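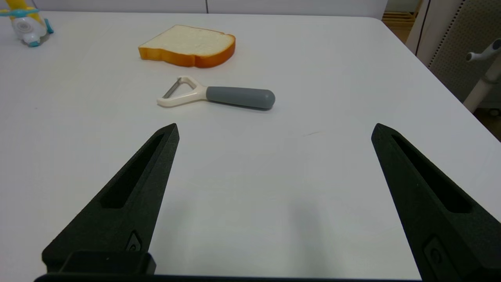
Learning to bake bread in a kitchen the size of a closet

So I moved in December, which everybody told me not to do, and they were right, and I did it anyway because the lease was up. The new place is on the third floor of a building called the Alva (it has its name in tile over the front door, very fancy, the mailboxes underneath are all dented). The kitchen is tiny. I can stand in the middle and touch the fridge and the opposite wall at the same time, and I'm not a tall person.

I had been baking bread pretty regularly at the old apartment, mostly the same plain white loaf my aunt taught me, and I assumed I'd just carry on. Same flour, same pan, same me. The first loaf came out like a paving stone. I ate it anyway, toasted, with so much butter that it barely counted as bread.

The second one was worse! I'd let it rise for the usual time and it had hardly moved, and I put it in the oven thinking maybe it would catch up in there. It didn't. I posted a picture of the slice in the family chat and my brother wrote back "is that a coaster."

What was going on was the cold. My old kitchen was right over the building's boiler and I'd never once thought about it. You could leave dough on the counter there in the middle of winter and it would be climbing out of the bowl in an hour. The new kitchen has one window that doesn't quite close, and whoever painted it last painted over the latch, so there's a little stream of air coming in all day long. I stuck a thermometer on the counter one morning and then wished I hadn't.

I asked my neighbor Chin-lung Chang about it when I ran into him on the stairs. He used to work nights in a bakery when he was in his twenties and he still talks about it like it was the army. He asked me how long I was letting it rise and I told him an hour and a half, like the recipe says, and he made a face. "The recipe doesn't live in your kitchen," he said. Then he told me to mark the side of the bowl with a piece of tape where the dough starts out, and leave it alone until it's twice as high, and if that takes until dinner then it takes until dinner.

It took until dinner. Well past dinner. But that was the first loaf in this apartment that looked like a loaf.

Since then I've been messing around with where to put the bowl. Things I've tried so far:

The oven with only the light on. Works great. The problem is that I forget it's in there. I have now preheated the oven on top of a bowl of dough once, with a dish towel over it, and I'd rather not talk about the dish towel.

On top of the fridge. Fine, a little slow, and I need the step stool to check on it.

The bathroom after a shower. My sister swears by this. I tried it one time and I just couldn't get past the idea of it, sorry Jen.

Next to the radiator in the living room, on the Trolley. This is the winner. The Trolley is a rolling cart I got secondhand with the name stamped on the handle, as if I might not know what it was, and one of the wheels sticks. I roll it over to the radiator in the morning, put the bowl on top, turn it halfway around when I remember, and by early afternoon it's ready to shape. The whole living room smells like yeast. I love it, my downstairs neighbor's dog seems to love it too.

I also gave in and bought a scale. I held out for years because my aunt never owned one and her bread is better than mine will ever be, but she's been making it since before I was born and her hands just know. Mine don't. I got a Gemodico, the basic one, and the first time I weighed what I'd been calling "a cup of flour" it was different every single time I scooped it. Not by a little, either. I did it 12 times in a row (it was raining, I had nothing on) and I don't think I got the same number twice.

So if you've been having bad luck with bread I guess my advice is get a scale and quit looking at the clock. That's pretty much the whole thing I've learned since December.

Here's what I'm doing right now, for the people who asked. I mix the flour and water first, no salt or yeast yet, and let it sit for 40 minutes while I have coffee. Then the salt and yeast go in and I fold it over on itself a few times with a wet hand, cover it, and off to the radiator. I fold it again whenever I walk past. When it hits the tape I shape it, put it in the pan, and wait until it's just peeking over the rim. Hot oven, and then I turn it down a bit after the first ten minutes or the top gets too dark before the middle is done.

I want to try rye next. There's a little grocery called Falalero a couple of blocks over that sells it out of a big bin, and the woman at the register told me to start with a small amount mixed into the white or I'd be sorry. I bought way too much. It's in a jar on the windowsill, which is at least the one thing in this kitchen that the draft is good for.

Oh, and for everyone who wrote to ask about the couch, no, it still doesn't fit through the door. It's at my brother's. He says he's getting used to it.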